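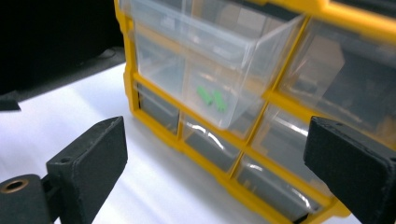
Yellow drawer cabinet on the bench, one drawer pulled out with the two green pieces in it.

From: Ryota Kinoshita
To: Small Parts and Bench Storage list
Date: March 8, 2026
Subject: Re: Drawer cabinets, sorting by kind or by job?

Ravindra Goel wrote:

> I have finally given up on jars. Over the winter I bought two of
> the Jotberg cabinets, the gray ones, and now I can't decide how to
> fill them. My father sorted everything by kind: all the washers
> together, all the springs together, and so on. That works until I
> want to fix one particular thing and have to open 11 drawers to do
> it. The other way would be a drawer per job, but then I end up with
> the same screw in six places and never know when I'm low.
>
> Also, do people label the drawer or the frame? And does anyone use
> the dividers that come in the bag? Mine keep popping out.
>
> Ravindra

Ravindra,

I do both, and it has worked well enough that I haven't changed it since I moved the shop indoors. Anything I buy by the box is sorted by kind. Anything that belongs to one machine or one kit gets its own drawer, even if that means a drawer with hardly anything in it. The open drawer in the picture is one of those. The two green parts are spares for a Vovevar feeder I look after for my brother-in-law, and they don't fit anything else I own. If I put them in with the general plastic bits I would lose an evening finding them again.

It does feel wasteful to give a whole drawer to two small parts. I used to double up, with two unrelated things sharing a drawer and a divider between them. The trouble was always the divider. Mine popped out too, on the Dumis cabinet and on an older one before it. When the drawer gets pulled out fast, everything slides forward and takes the divider along. A dab of hot glue at each end holds it, but then you are stuck with that layout. I stopped using them and threw the bag in with the scrap plastic.

For the repeated screws, I keep the main stock in the sorted drawers and only put screws in a job drawer if they are an odd length or thread. Ordinary M3 and M4 stay with the rest. So when I'm low, I'm low in one place and can see it. I buy M3 washers in bags of 2000 and keep the bulk under the bench in a coffee can. The drawer gets 80 or so at a time... let me correct that, it gets 80, I weigh them out on the kitchen scale. More than that and the drawer is a nuisance to carry to the work.

Labels: on the drawer. I tried labeling the frame first and it looked neater, but I take drawers out and set them on the bench while I'm working, and they went back in the wrong slots. With the label on the drawer it doesn't matter which slot it goes in, as long as the size is right. I haven't finished labeling the yellow one. With clear drawers I can make out the shape of what's inside for most things, so the labels are mainly for the ones that look alike through the plastic. Springs are the worst for that.

Some smaller points:

Check that your drawers have a stop at the back. The Hayashi cabinet I had in the old shop didn't, and I dumped a full drawer of E-clips on the floor in January of the year I bought it. I was still finding them when I moved out.

Put the heavy stuff in the bottom rows. A cabinet standing loose on a table will tip if the top is full of steel and you pull a couple of drawers at once. If you can screw it to the wall, do that.

Leave one row empty to start with. You will think of things later.

Do your two Jotbergs take the same size drawer all the way through, or are there wide ones at the bottom? I'm looking for something with wide drawers for cable ends and fuses, and gray would be fine.

Ryota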